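September, 6:40 am

Coffee first, then this. Slept badly. Radiator or the pipes, something knocking until 2. Have to be out the door by 7:30 so short one today (I always say that).

Kitchen stuff. Made a start on it yesterday, finally. The white table is up and I'm calling it the breakfast table, even if it's too big for breakfast and has those little holes in the top. Sigita says fill them with wax. I say leave them, crumbs have to go somewhere.

Put everything out on it to see what we own between us. Not the real plates, those are still in the Vorkel boxes in the hall, just the light colorful stuff we've been using since the move. Wanted to see what goes together before buying anything else. Ieva wants a whole matching set. I don't, I like the mix, but she's paying half so we'll see who wins that.
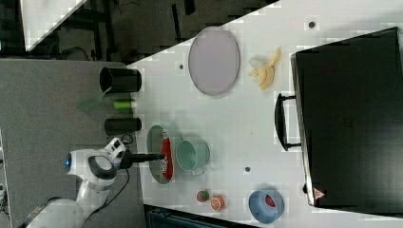
Breakfast table, first try. Mint mug stays!!

Things I like. The mint mug, obviously. The gray-green dish next to it, close enough to pass for a pair. The big lavender-gray platter is a nice color but what do you put on it. It's huge. A roast? We never make a roast. One banana beside it looks silly. Light blue bowl is good for cereal, maybe soup if you're not hungry.

Don't like the black cups so much. They make the whole end of the table look heavy. The lime green thing by them can stay, it's cheerful. Might move the black ones to the bathroom for toothbrushes, ask Ieva first, last time I moved something of hers without asking I heard about it for a week.

Fruit: banana, orange slice, strawberry. Shopping today, must get real amounts of fruit and not just one of evrything. Also milk, rye bread, dish soap, the good mustard if they have it. Tarek is coming for dinner tomorrow and he eats like a horse. He'll bring his own hot sauce, he always does, and then leaves it here. We have four bottles now.

6:55. Second coffee. Neighbor's dog going already.

The other big question is where the toaster oven lives. Lutz gave us his opinion by phone, at length. Never near the edge, never under a cabinet, never on wood, he had a cousin in Erberg who scorched a shelf that way and had to repaint the wall too. OK Lutz. So for now right hand side of the table, with the plate and fruit off to the left of it. Black and steel, looks a bit serious next to all the pastel but I don't mind that. It takes up so much room though. Measured it in my head at the store and my head was wrong.

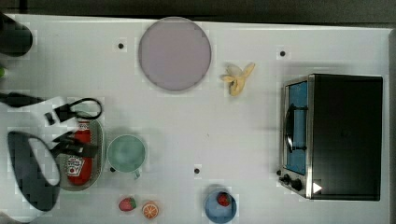 Anyway it means we can have toast and a tray of something without turning on the big oven, and the big oven takes forever and heats up the whole apartment. September is still too warm for that. Ieva wants to do those cheese things from her aunt, the ones with caraway. I want plain toast, 14 slices of it, right now in fact, I'm starving and writing instead of eating.

Where does the metal basket go? Shallow oval thing. Nice on the table but I keep wanting to put mail in it and then it'll be full of mail forever. Bread basket, decided. No mail. Writing it down so it's official.

Also have to find the paper for the warranty. Box 306 on the moving list supposedly, which is a stupid system, we did not have 306 boxes, Ieva started numbering at 300 so it would look organized. It did look organized. I can't find a thing.

Money. Spent too much this month. Budget for the kitchen was 2000 and we're at 1707 and still no chairs. No chairs! Big beautiful table and we eat standing up or on the step stool. Sadao has two folding ones he says we can have, one squeaks. Will go by after work if the bus behaves. Bivanska had nice ones in the window but I didn't dare look at the tag.

7:10. Have to get dressed. One more thing so I don't forget. Talked to Sigita again last night about the layout and she thinks everything should sit further in, with the mug and the green dish together where your hand goes first. She does this for a living more or less so fine. Mug touching the dish, red one in the dish where you can grab it, banana up by the platter. I still think it's crowded at that end. She says that's cozy. We went back and forth on it for ages and then she had to put her kids to bed.

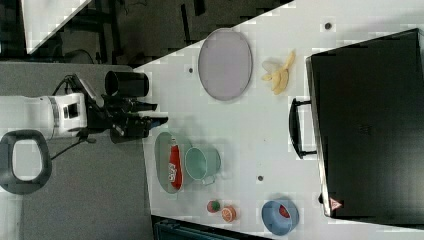
To do, before tomorow

Fruit, milk, rye bread, dish soap, mustard
Call Sakalauskas about the sink, he said he'd come and hasn't
Chairs from Sadao (bring the cart, and the rope)
Ask Ieva about the black cups
Wipe table, it shows everything
Unpack at least one Vorkel box. ONE
Warranty paper
Something for Tarek to eat that isn't toast

7:24, where are my keys. More tonight if I'm awake.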